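Ticket 554: Episodes dropping out of the Bratley table set
Opened by: Loïc Collet
Assigned to: Armelle Bailly
Status: Waiting on requester

Loïc Collet
Of 76 demos recorded on the two-arm station, 16 were rejected at upload with "joint stream gap, left". The right arm has a spotless record and is becoming hard to live with. I restarted the recorder, then the PC, then my morning. Same result.

Armelle Bailly
Does the gap come at a fixed time, or when the wrist turns? Please send a picture of the station with the cables in it.

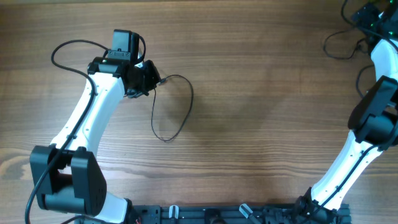 Station at Bratley, both arms powered, table clear. Note the slack cable off the left wrist.

Loïc Collet
It comes when the wrist turns. Mostly past the halfway point of a fold, so the operator has done all the hard work by then.

Armelle Bailly
I'd look at that loop on the right side of the left wrist first. Reseat the connector, tie the cable back with enough slack for a full turn, and record 3 short episodes with nothing on the table. Don't patch the rejected ones by filling in the missing joints – Valter tried that in August and the model learned to freeze politely.

Loïc Collet
Reseated and tied. Two clean, third one still running. The 16 are in the reject folder, unpatched, and I'll redo them after lunch if this one holds.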